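12 shares 3 comments

Work and Automation, unit 5 handout
Notes by Sumathi Poduval. Read before the tute, bring a pen, we're short of time as always.

Where we got to last time: automation as a swap (machine in, person out). Fine for a newspaper headline, no good for describing a workplace. Jobs are bundles of tasks. Machine takes a few, leaves a few, makes some new ones. Who gets the new ones, at what pay grade, with what training? That's the unit.

Running case: Hitgate. Small-parts packing and kitting, 138 staff across two shifts. Customers mostly want mixed kits, a bag of this, a tray of that. Management brought in arms for the picking end, software from Vakano, grippers specced by Kermani. Started in January on one line. Union delegate and site manager both talked to me, separately, and they don't agree on much.

Before

Picker stands at bench, reads the sheet, picks, checks, bags, labels. The sheet says "pick". In practice: pick, notice the bad one, chuck it, tell the leading hand the batch is crook, cover for whoever's at smoko, show the new starter. Only the first of those was in the tender documents. Write that down, it comes up in the assignment.

After, first three months

Picking time per kit went down on the plain items. Went up on anything floppy or shiny or in a blister pack. Staff moved to "line attendant". Same hourly rate, new position description, a page and a half long. Attendant clears faults, reloads trays, swaps fingers, wipes down pads, logs it all on a tablet.

Finger swaps are worth staying on. Sounds trivial. The gripper is the part that touches the product so it's where most of the trouble shows up, and the people closest to the trouble were the old pickers. They knew by feel what a part would put up with. Now they were being asked to put that into words for an engineer. Some liked it. Others said they'd been doing it for years and why is it suddenly worth a meeting.
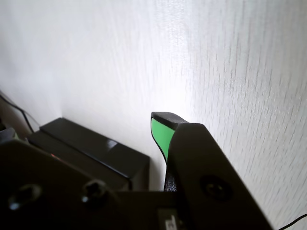 Tacit knowledge, then. Polanyi is in the reader, don't skip it. We know more than we can tell. Question for Hitgate: when a picker's know-how ends up in a grip setting or a pad shape, does she get anything for it? In the first round, no. Suggestions went in through the tablet with no name attached. Delegate raised it, and names went on the form after that. No money though.

Compare Ulero, the other case in your reader. Similar kit, slower rollout. Paid a skills allowance from the start to anyone signed off on fault clearing, and the operators sat in on purchasing. Took longer to get going and the manager there got grief for it. Turnover lower. CAREFUL: two sites, different towns, different labour market. Don't write "the allowance caused the retention" in your essay, I will circle it.

Pace

Old bench, you set your own rhythm within reason. With the arm, long quiet stretches then three faults in a row. Attendants told me the waiting wore them out more than the packing did. Monitoring work is tiring in a differnt way and job evaluation schemes are bad at seeing it, because they score lifting, reach, repetitions. Shoulder complaints on the line dropped. Complaints about boredom and being watched went up. Both of these are health and safety matters under the lecture 2 definition.

Being watched: the tablet logs time-to-clear for every fault, by login. Introduced as maintenance data. By autumn it was turning up in performance chats. Function creep, key term. Site manager says it was always going to be used for that, delegate says it was never mentioned at consultation. Minutes don't settle it.

Who moved where

- eleven attendants came off the packing benches
- maintenance took on more work with the same headcount, plenty of overtime
- leading hand role got vaguer, half of it went into the software
- casuals: fewer shifts, no redundancies recorded, because casuals just don't get called. Check any "no jobs lost" claim against the roster

Last one is the bit people miss in the exam every year.

Terms to know: task bundle, deskilling / upskilling (and why a single job can have both), tacit knowledge, function creep, residual work, consultation vs notification.

Residual work = whatever's left after the machine's had its go. Usually the awkward items. Hitgate's last two benches now get all the blister packs and everything the arm rejects, and the old hourly target hasn't been changed. Harder items, same number. Think about who agreed to that, if anybody.

For the tute

1. Rewrite the attendant position description so it covers what attendants do. Half a page max.
2. List what you'd want in writing about the fault log before it goes live.
3. Hitgate or Ulero, which would you rather start at as a casual, and what would you ask at the interview?

Essay is 2000 words, reference list not included. Pick one site and one term and go deep, don't try and cover the lot. Extensions through the faculty form please, not by emailing me at midnight.

Next up is warehousing and voice-directed picking. Chapter 11, skim the history, read the bit on rosters propery.

Shared 12 times · View all 3 comments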